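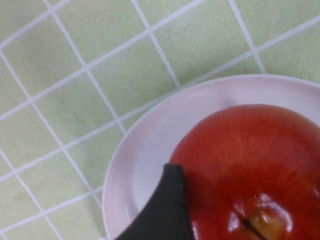 Zendeo Greifer-Set einrichten: die ersten Schritte

Diese Anleitung gilt für das Set mit zwei Fingern und Handgelenkkamera von Zendeo. Ich habe es bei Borkley bestellt, am 19. Juli ist es gekommen. Der Arm ist nicht dabei, man muss schon einen haben.

1. Flansch montieren
Die Schrauben zuerst nur mit der Hand eindrehen, dann über Kreuz festziehen. Das Kabel der Kamera muss auf der Außenseite liegen, sonst wird es beim Drehen geklemmt.

2. Software starten
Gondal öffnen, den Anschluss wählen und die Finger einmal ganz auf und zu fahren lassen. Bei mir war die Öffnung danach 84 mm. Wenn ein anderer Wert erscheint, bitte die Referenzfahrt wiederholen.

3. Kraft einstellen
Die Skala geht bis 16. Für Obst beginne ich mit Stufe 5 - mehr braucht ein Apfel nach meiner Erfahrung nicht.

4. Anfahren
Der Finger soll zwischen Tellerrand und Frucht nach unten gehen. Fahren Sie langsam und schauen Sie dabei auf das Kamerabild. Wenn der Finger den Teller berührt, wieder hochfahren und die Höhe korrigieren.

5. Position speichern
In Gondal auf "Punkt merken" klicken und einen Namen geben. Umlaute im Namen mag das Programm seit dem Update vom Mai leider nicht.

Ersatzpolster für die Finger gibt es auch bei Ukimden.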